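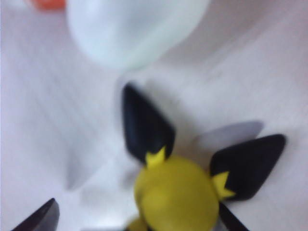 1/ This week I passed 3,628 recorded examples for our small arm. I write down what I learned so far, maybe it helps other people who also collect at home with one table and not much money.

2/ The task for this set is simple to say: pick up the toy, put it in the tray. We call the project Gritisby. The policy sees only the wrist camera, so everything it will ever know about the toy comes from up there.

3/ Motion blur was my big worry. In the beginning I deleted every episode where the yellow toy became soft at the edges. My colleague Nassoro Ogola asked me: "And when the arm runs alone, will it also delete them?" I had no good answer. Now I keep them.

4/ The ears are more difficult than I expected. They are dark and the fingers are dark too. When one finger comes close to an ear, our first model mixed them up and closed too early. For this reason I now record many approaches with the ears pointing in different directions.

5/ I also leave other things lying near the target. My first 69 episodes had only the toy on white, very clean, very nice to look at. The model trained on them was lost when I put a second object on the table.

6/ The white cloth: I do not iron it and I do not pull it flat between episodes. Folds and shadows move a little each time. I change the lamp side after every 7 episodes, with a paper list on the wall so I don't forget.

7/ Speed. When I get tired I drive the arm faster, and you can see it in the data. I tried to label by hand which episodes are "rushed" but my labels on Friday did not agree with my labels from the morning before. Now a small script in Prolik reads the joint speeds and writes the tag for me.

8/ Failed grasps go in a separate folder. I have not decided yet how to use them. If you have trained with failures on a set of this size, please write me, I would like to compare.

9/ Next is the same task with the cloth changed to a darker one. I will post the numbers when the training is finished, also if they are bad.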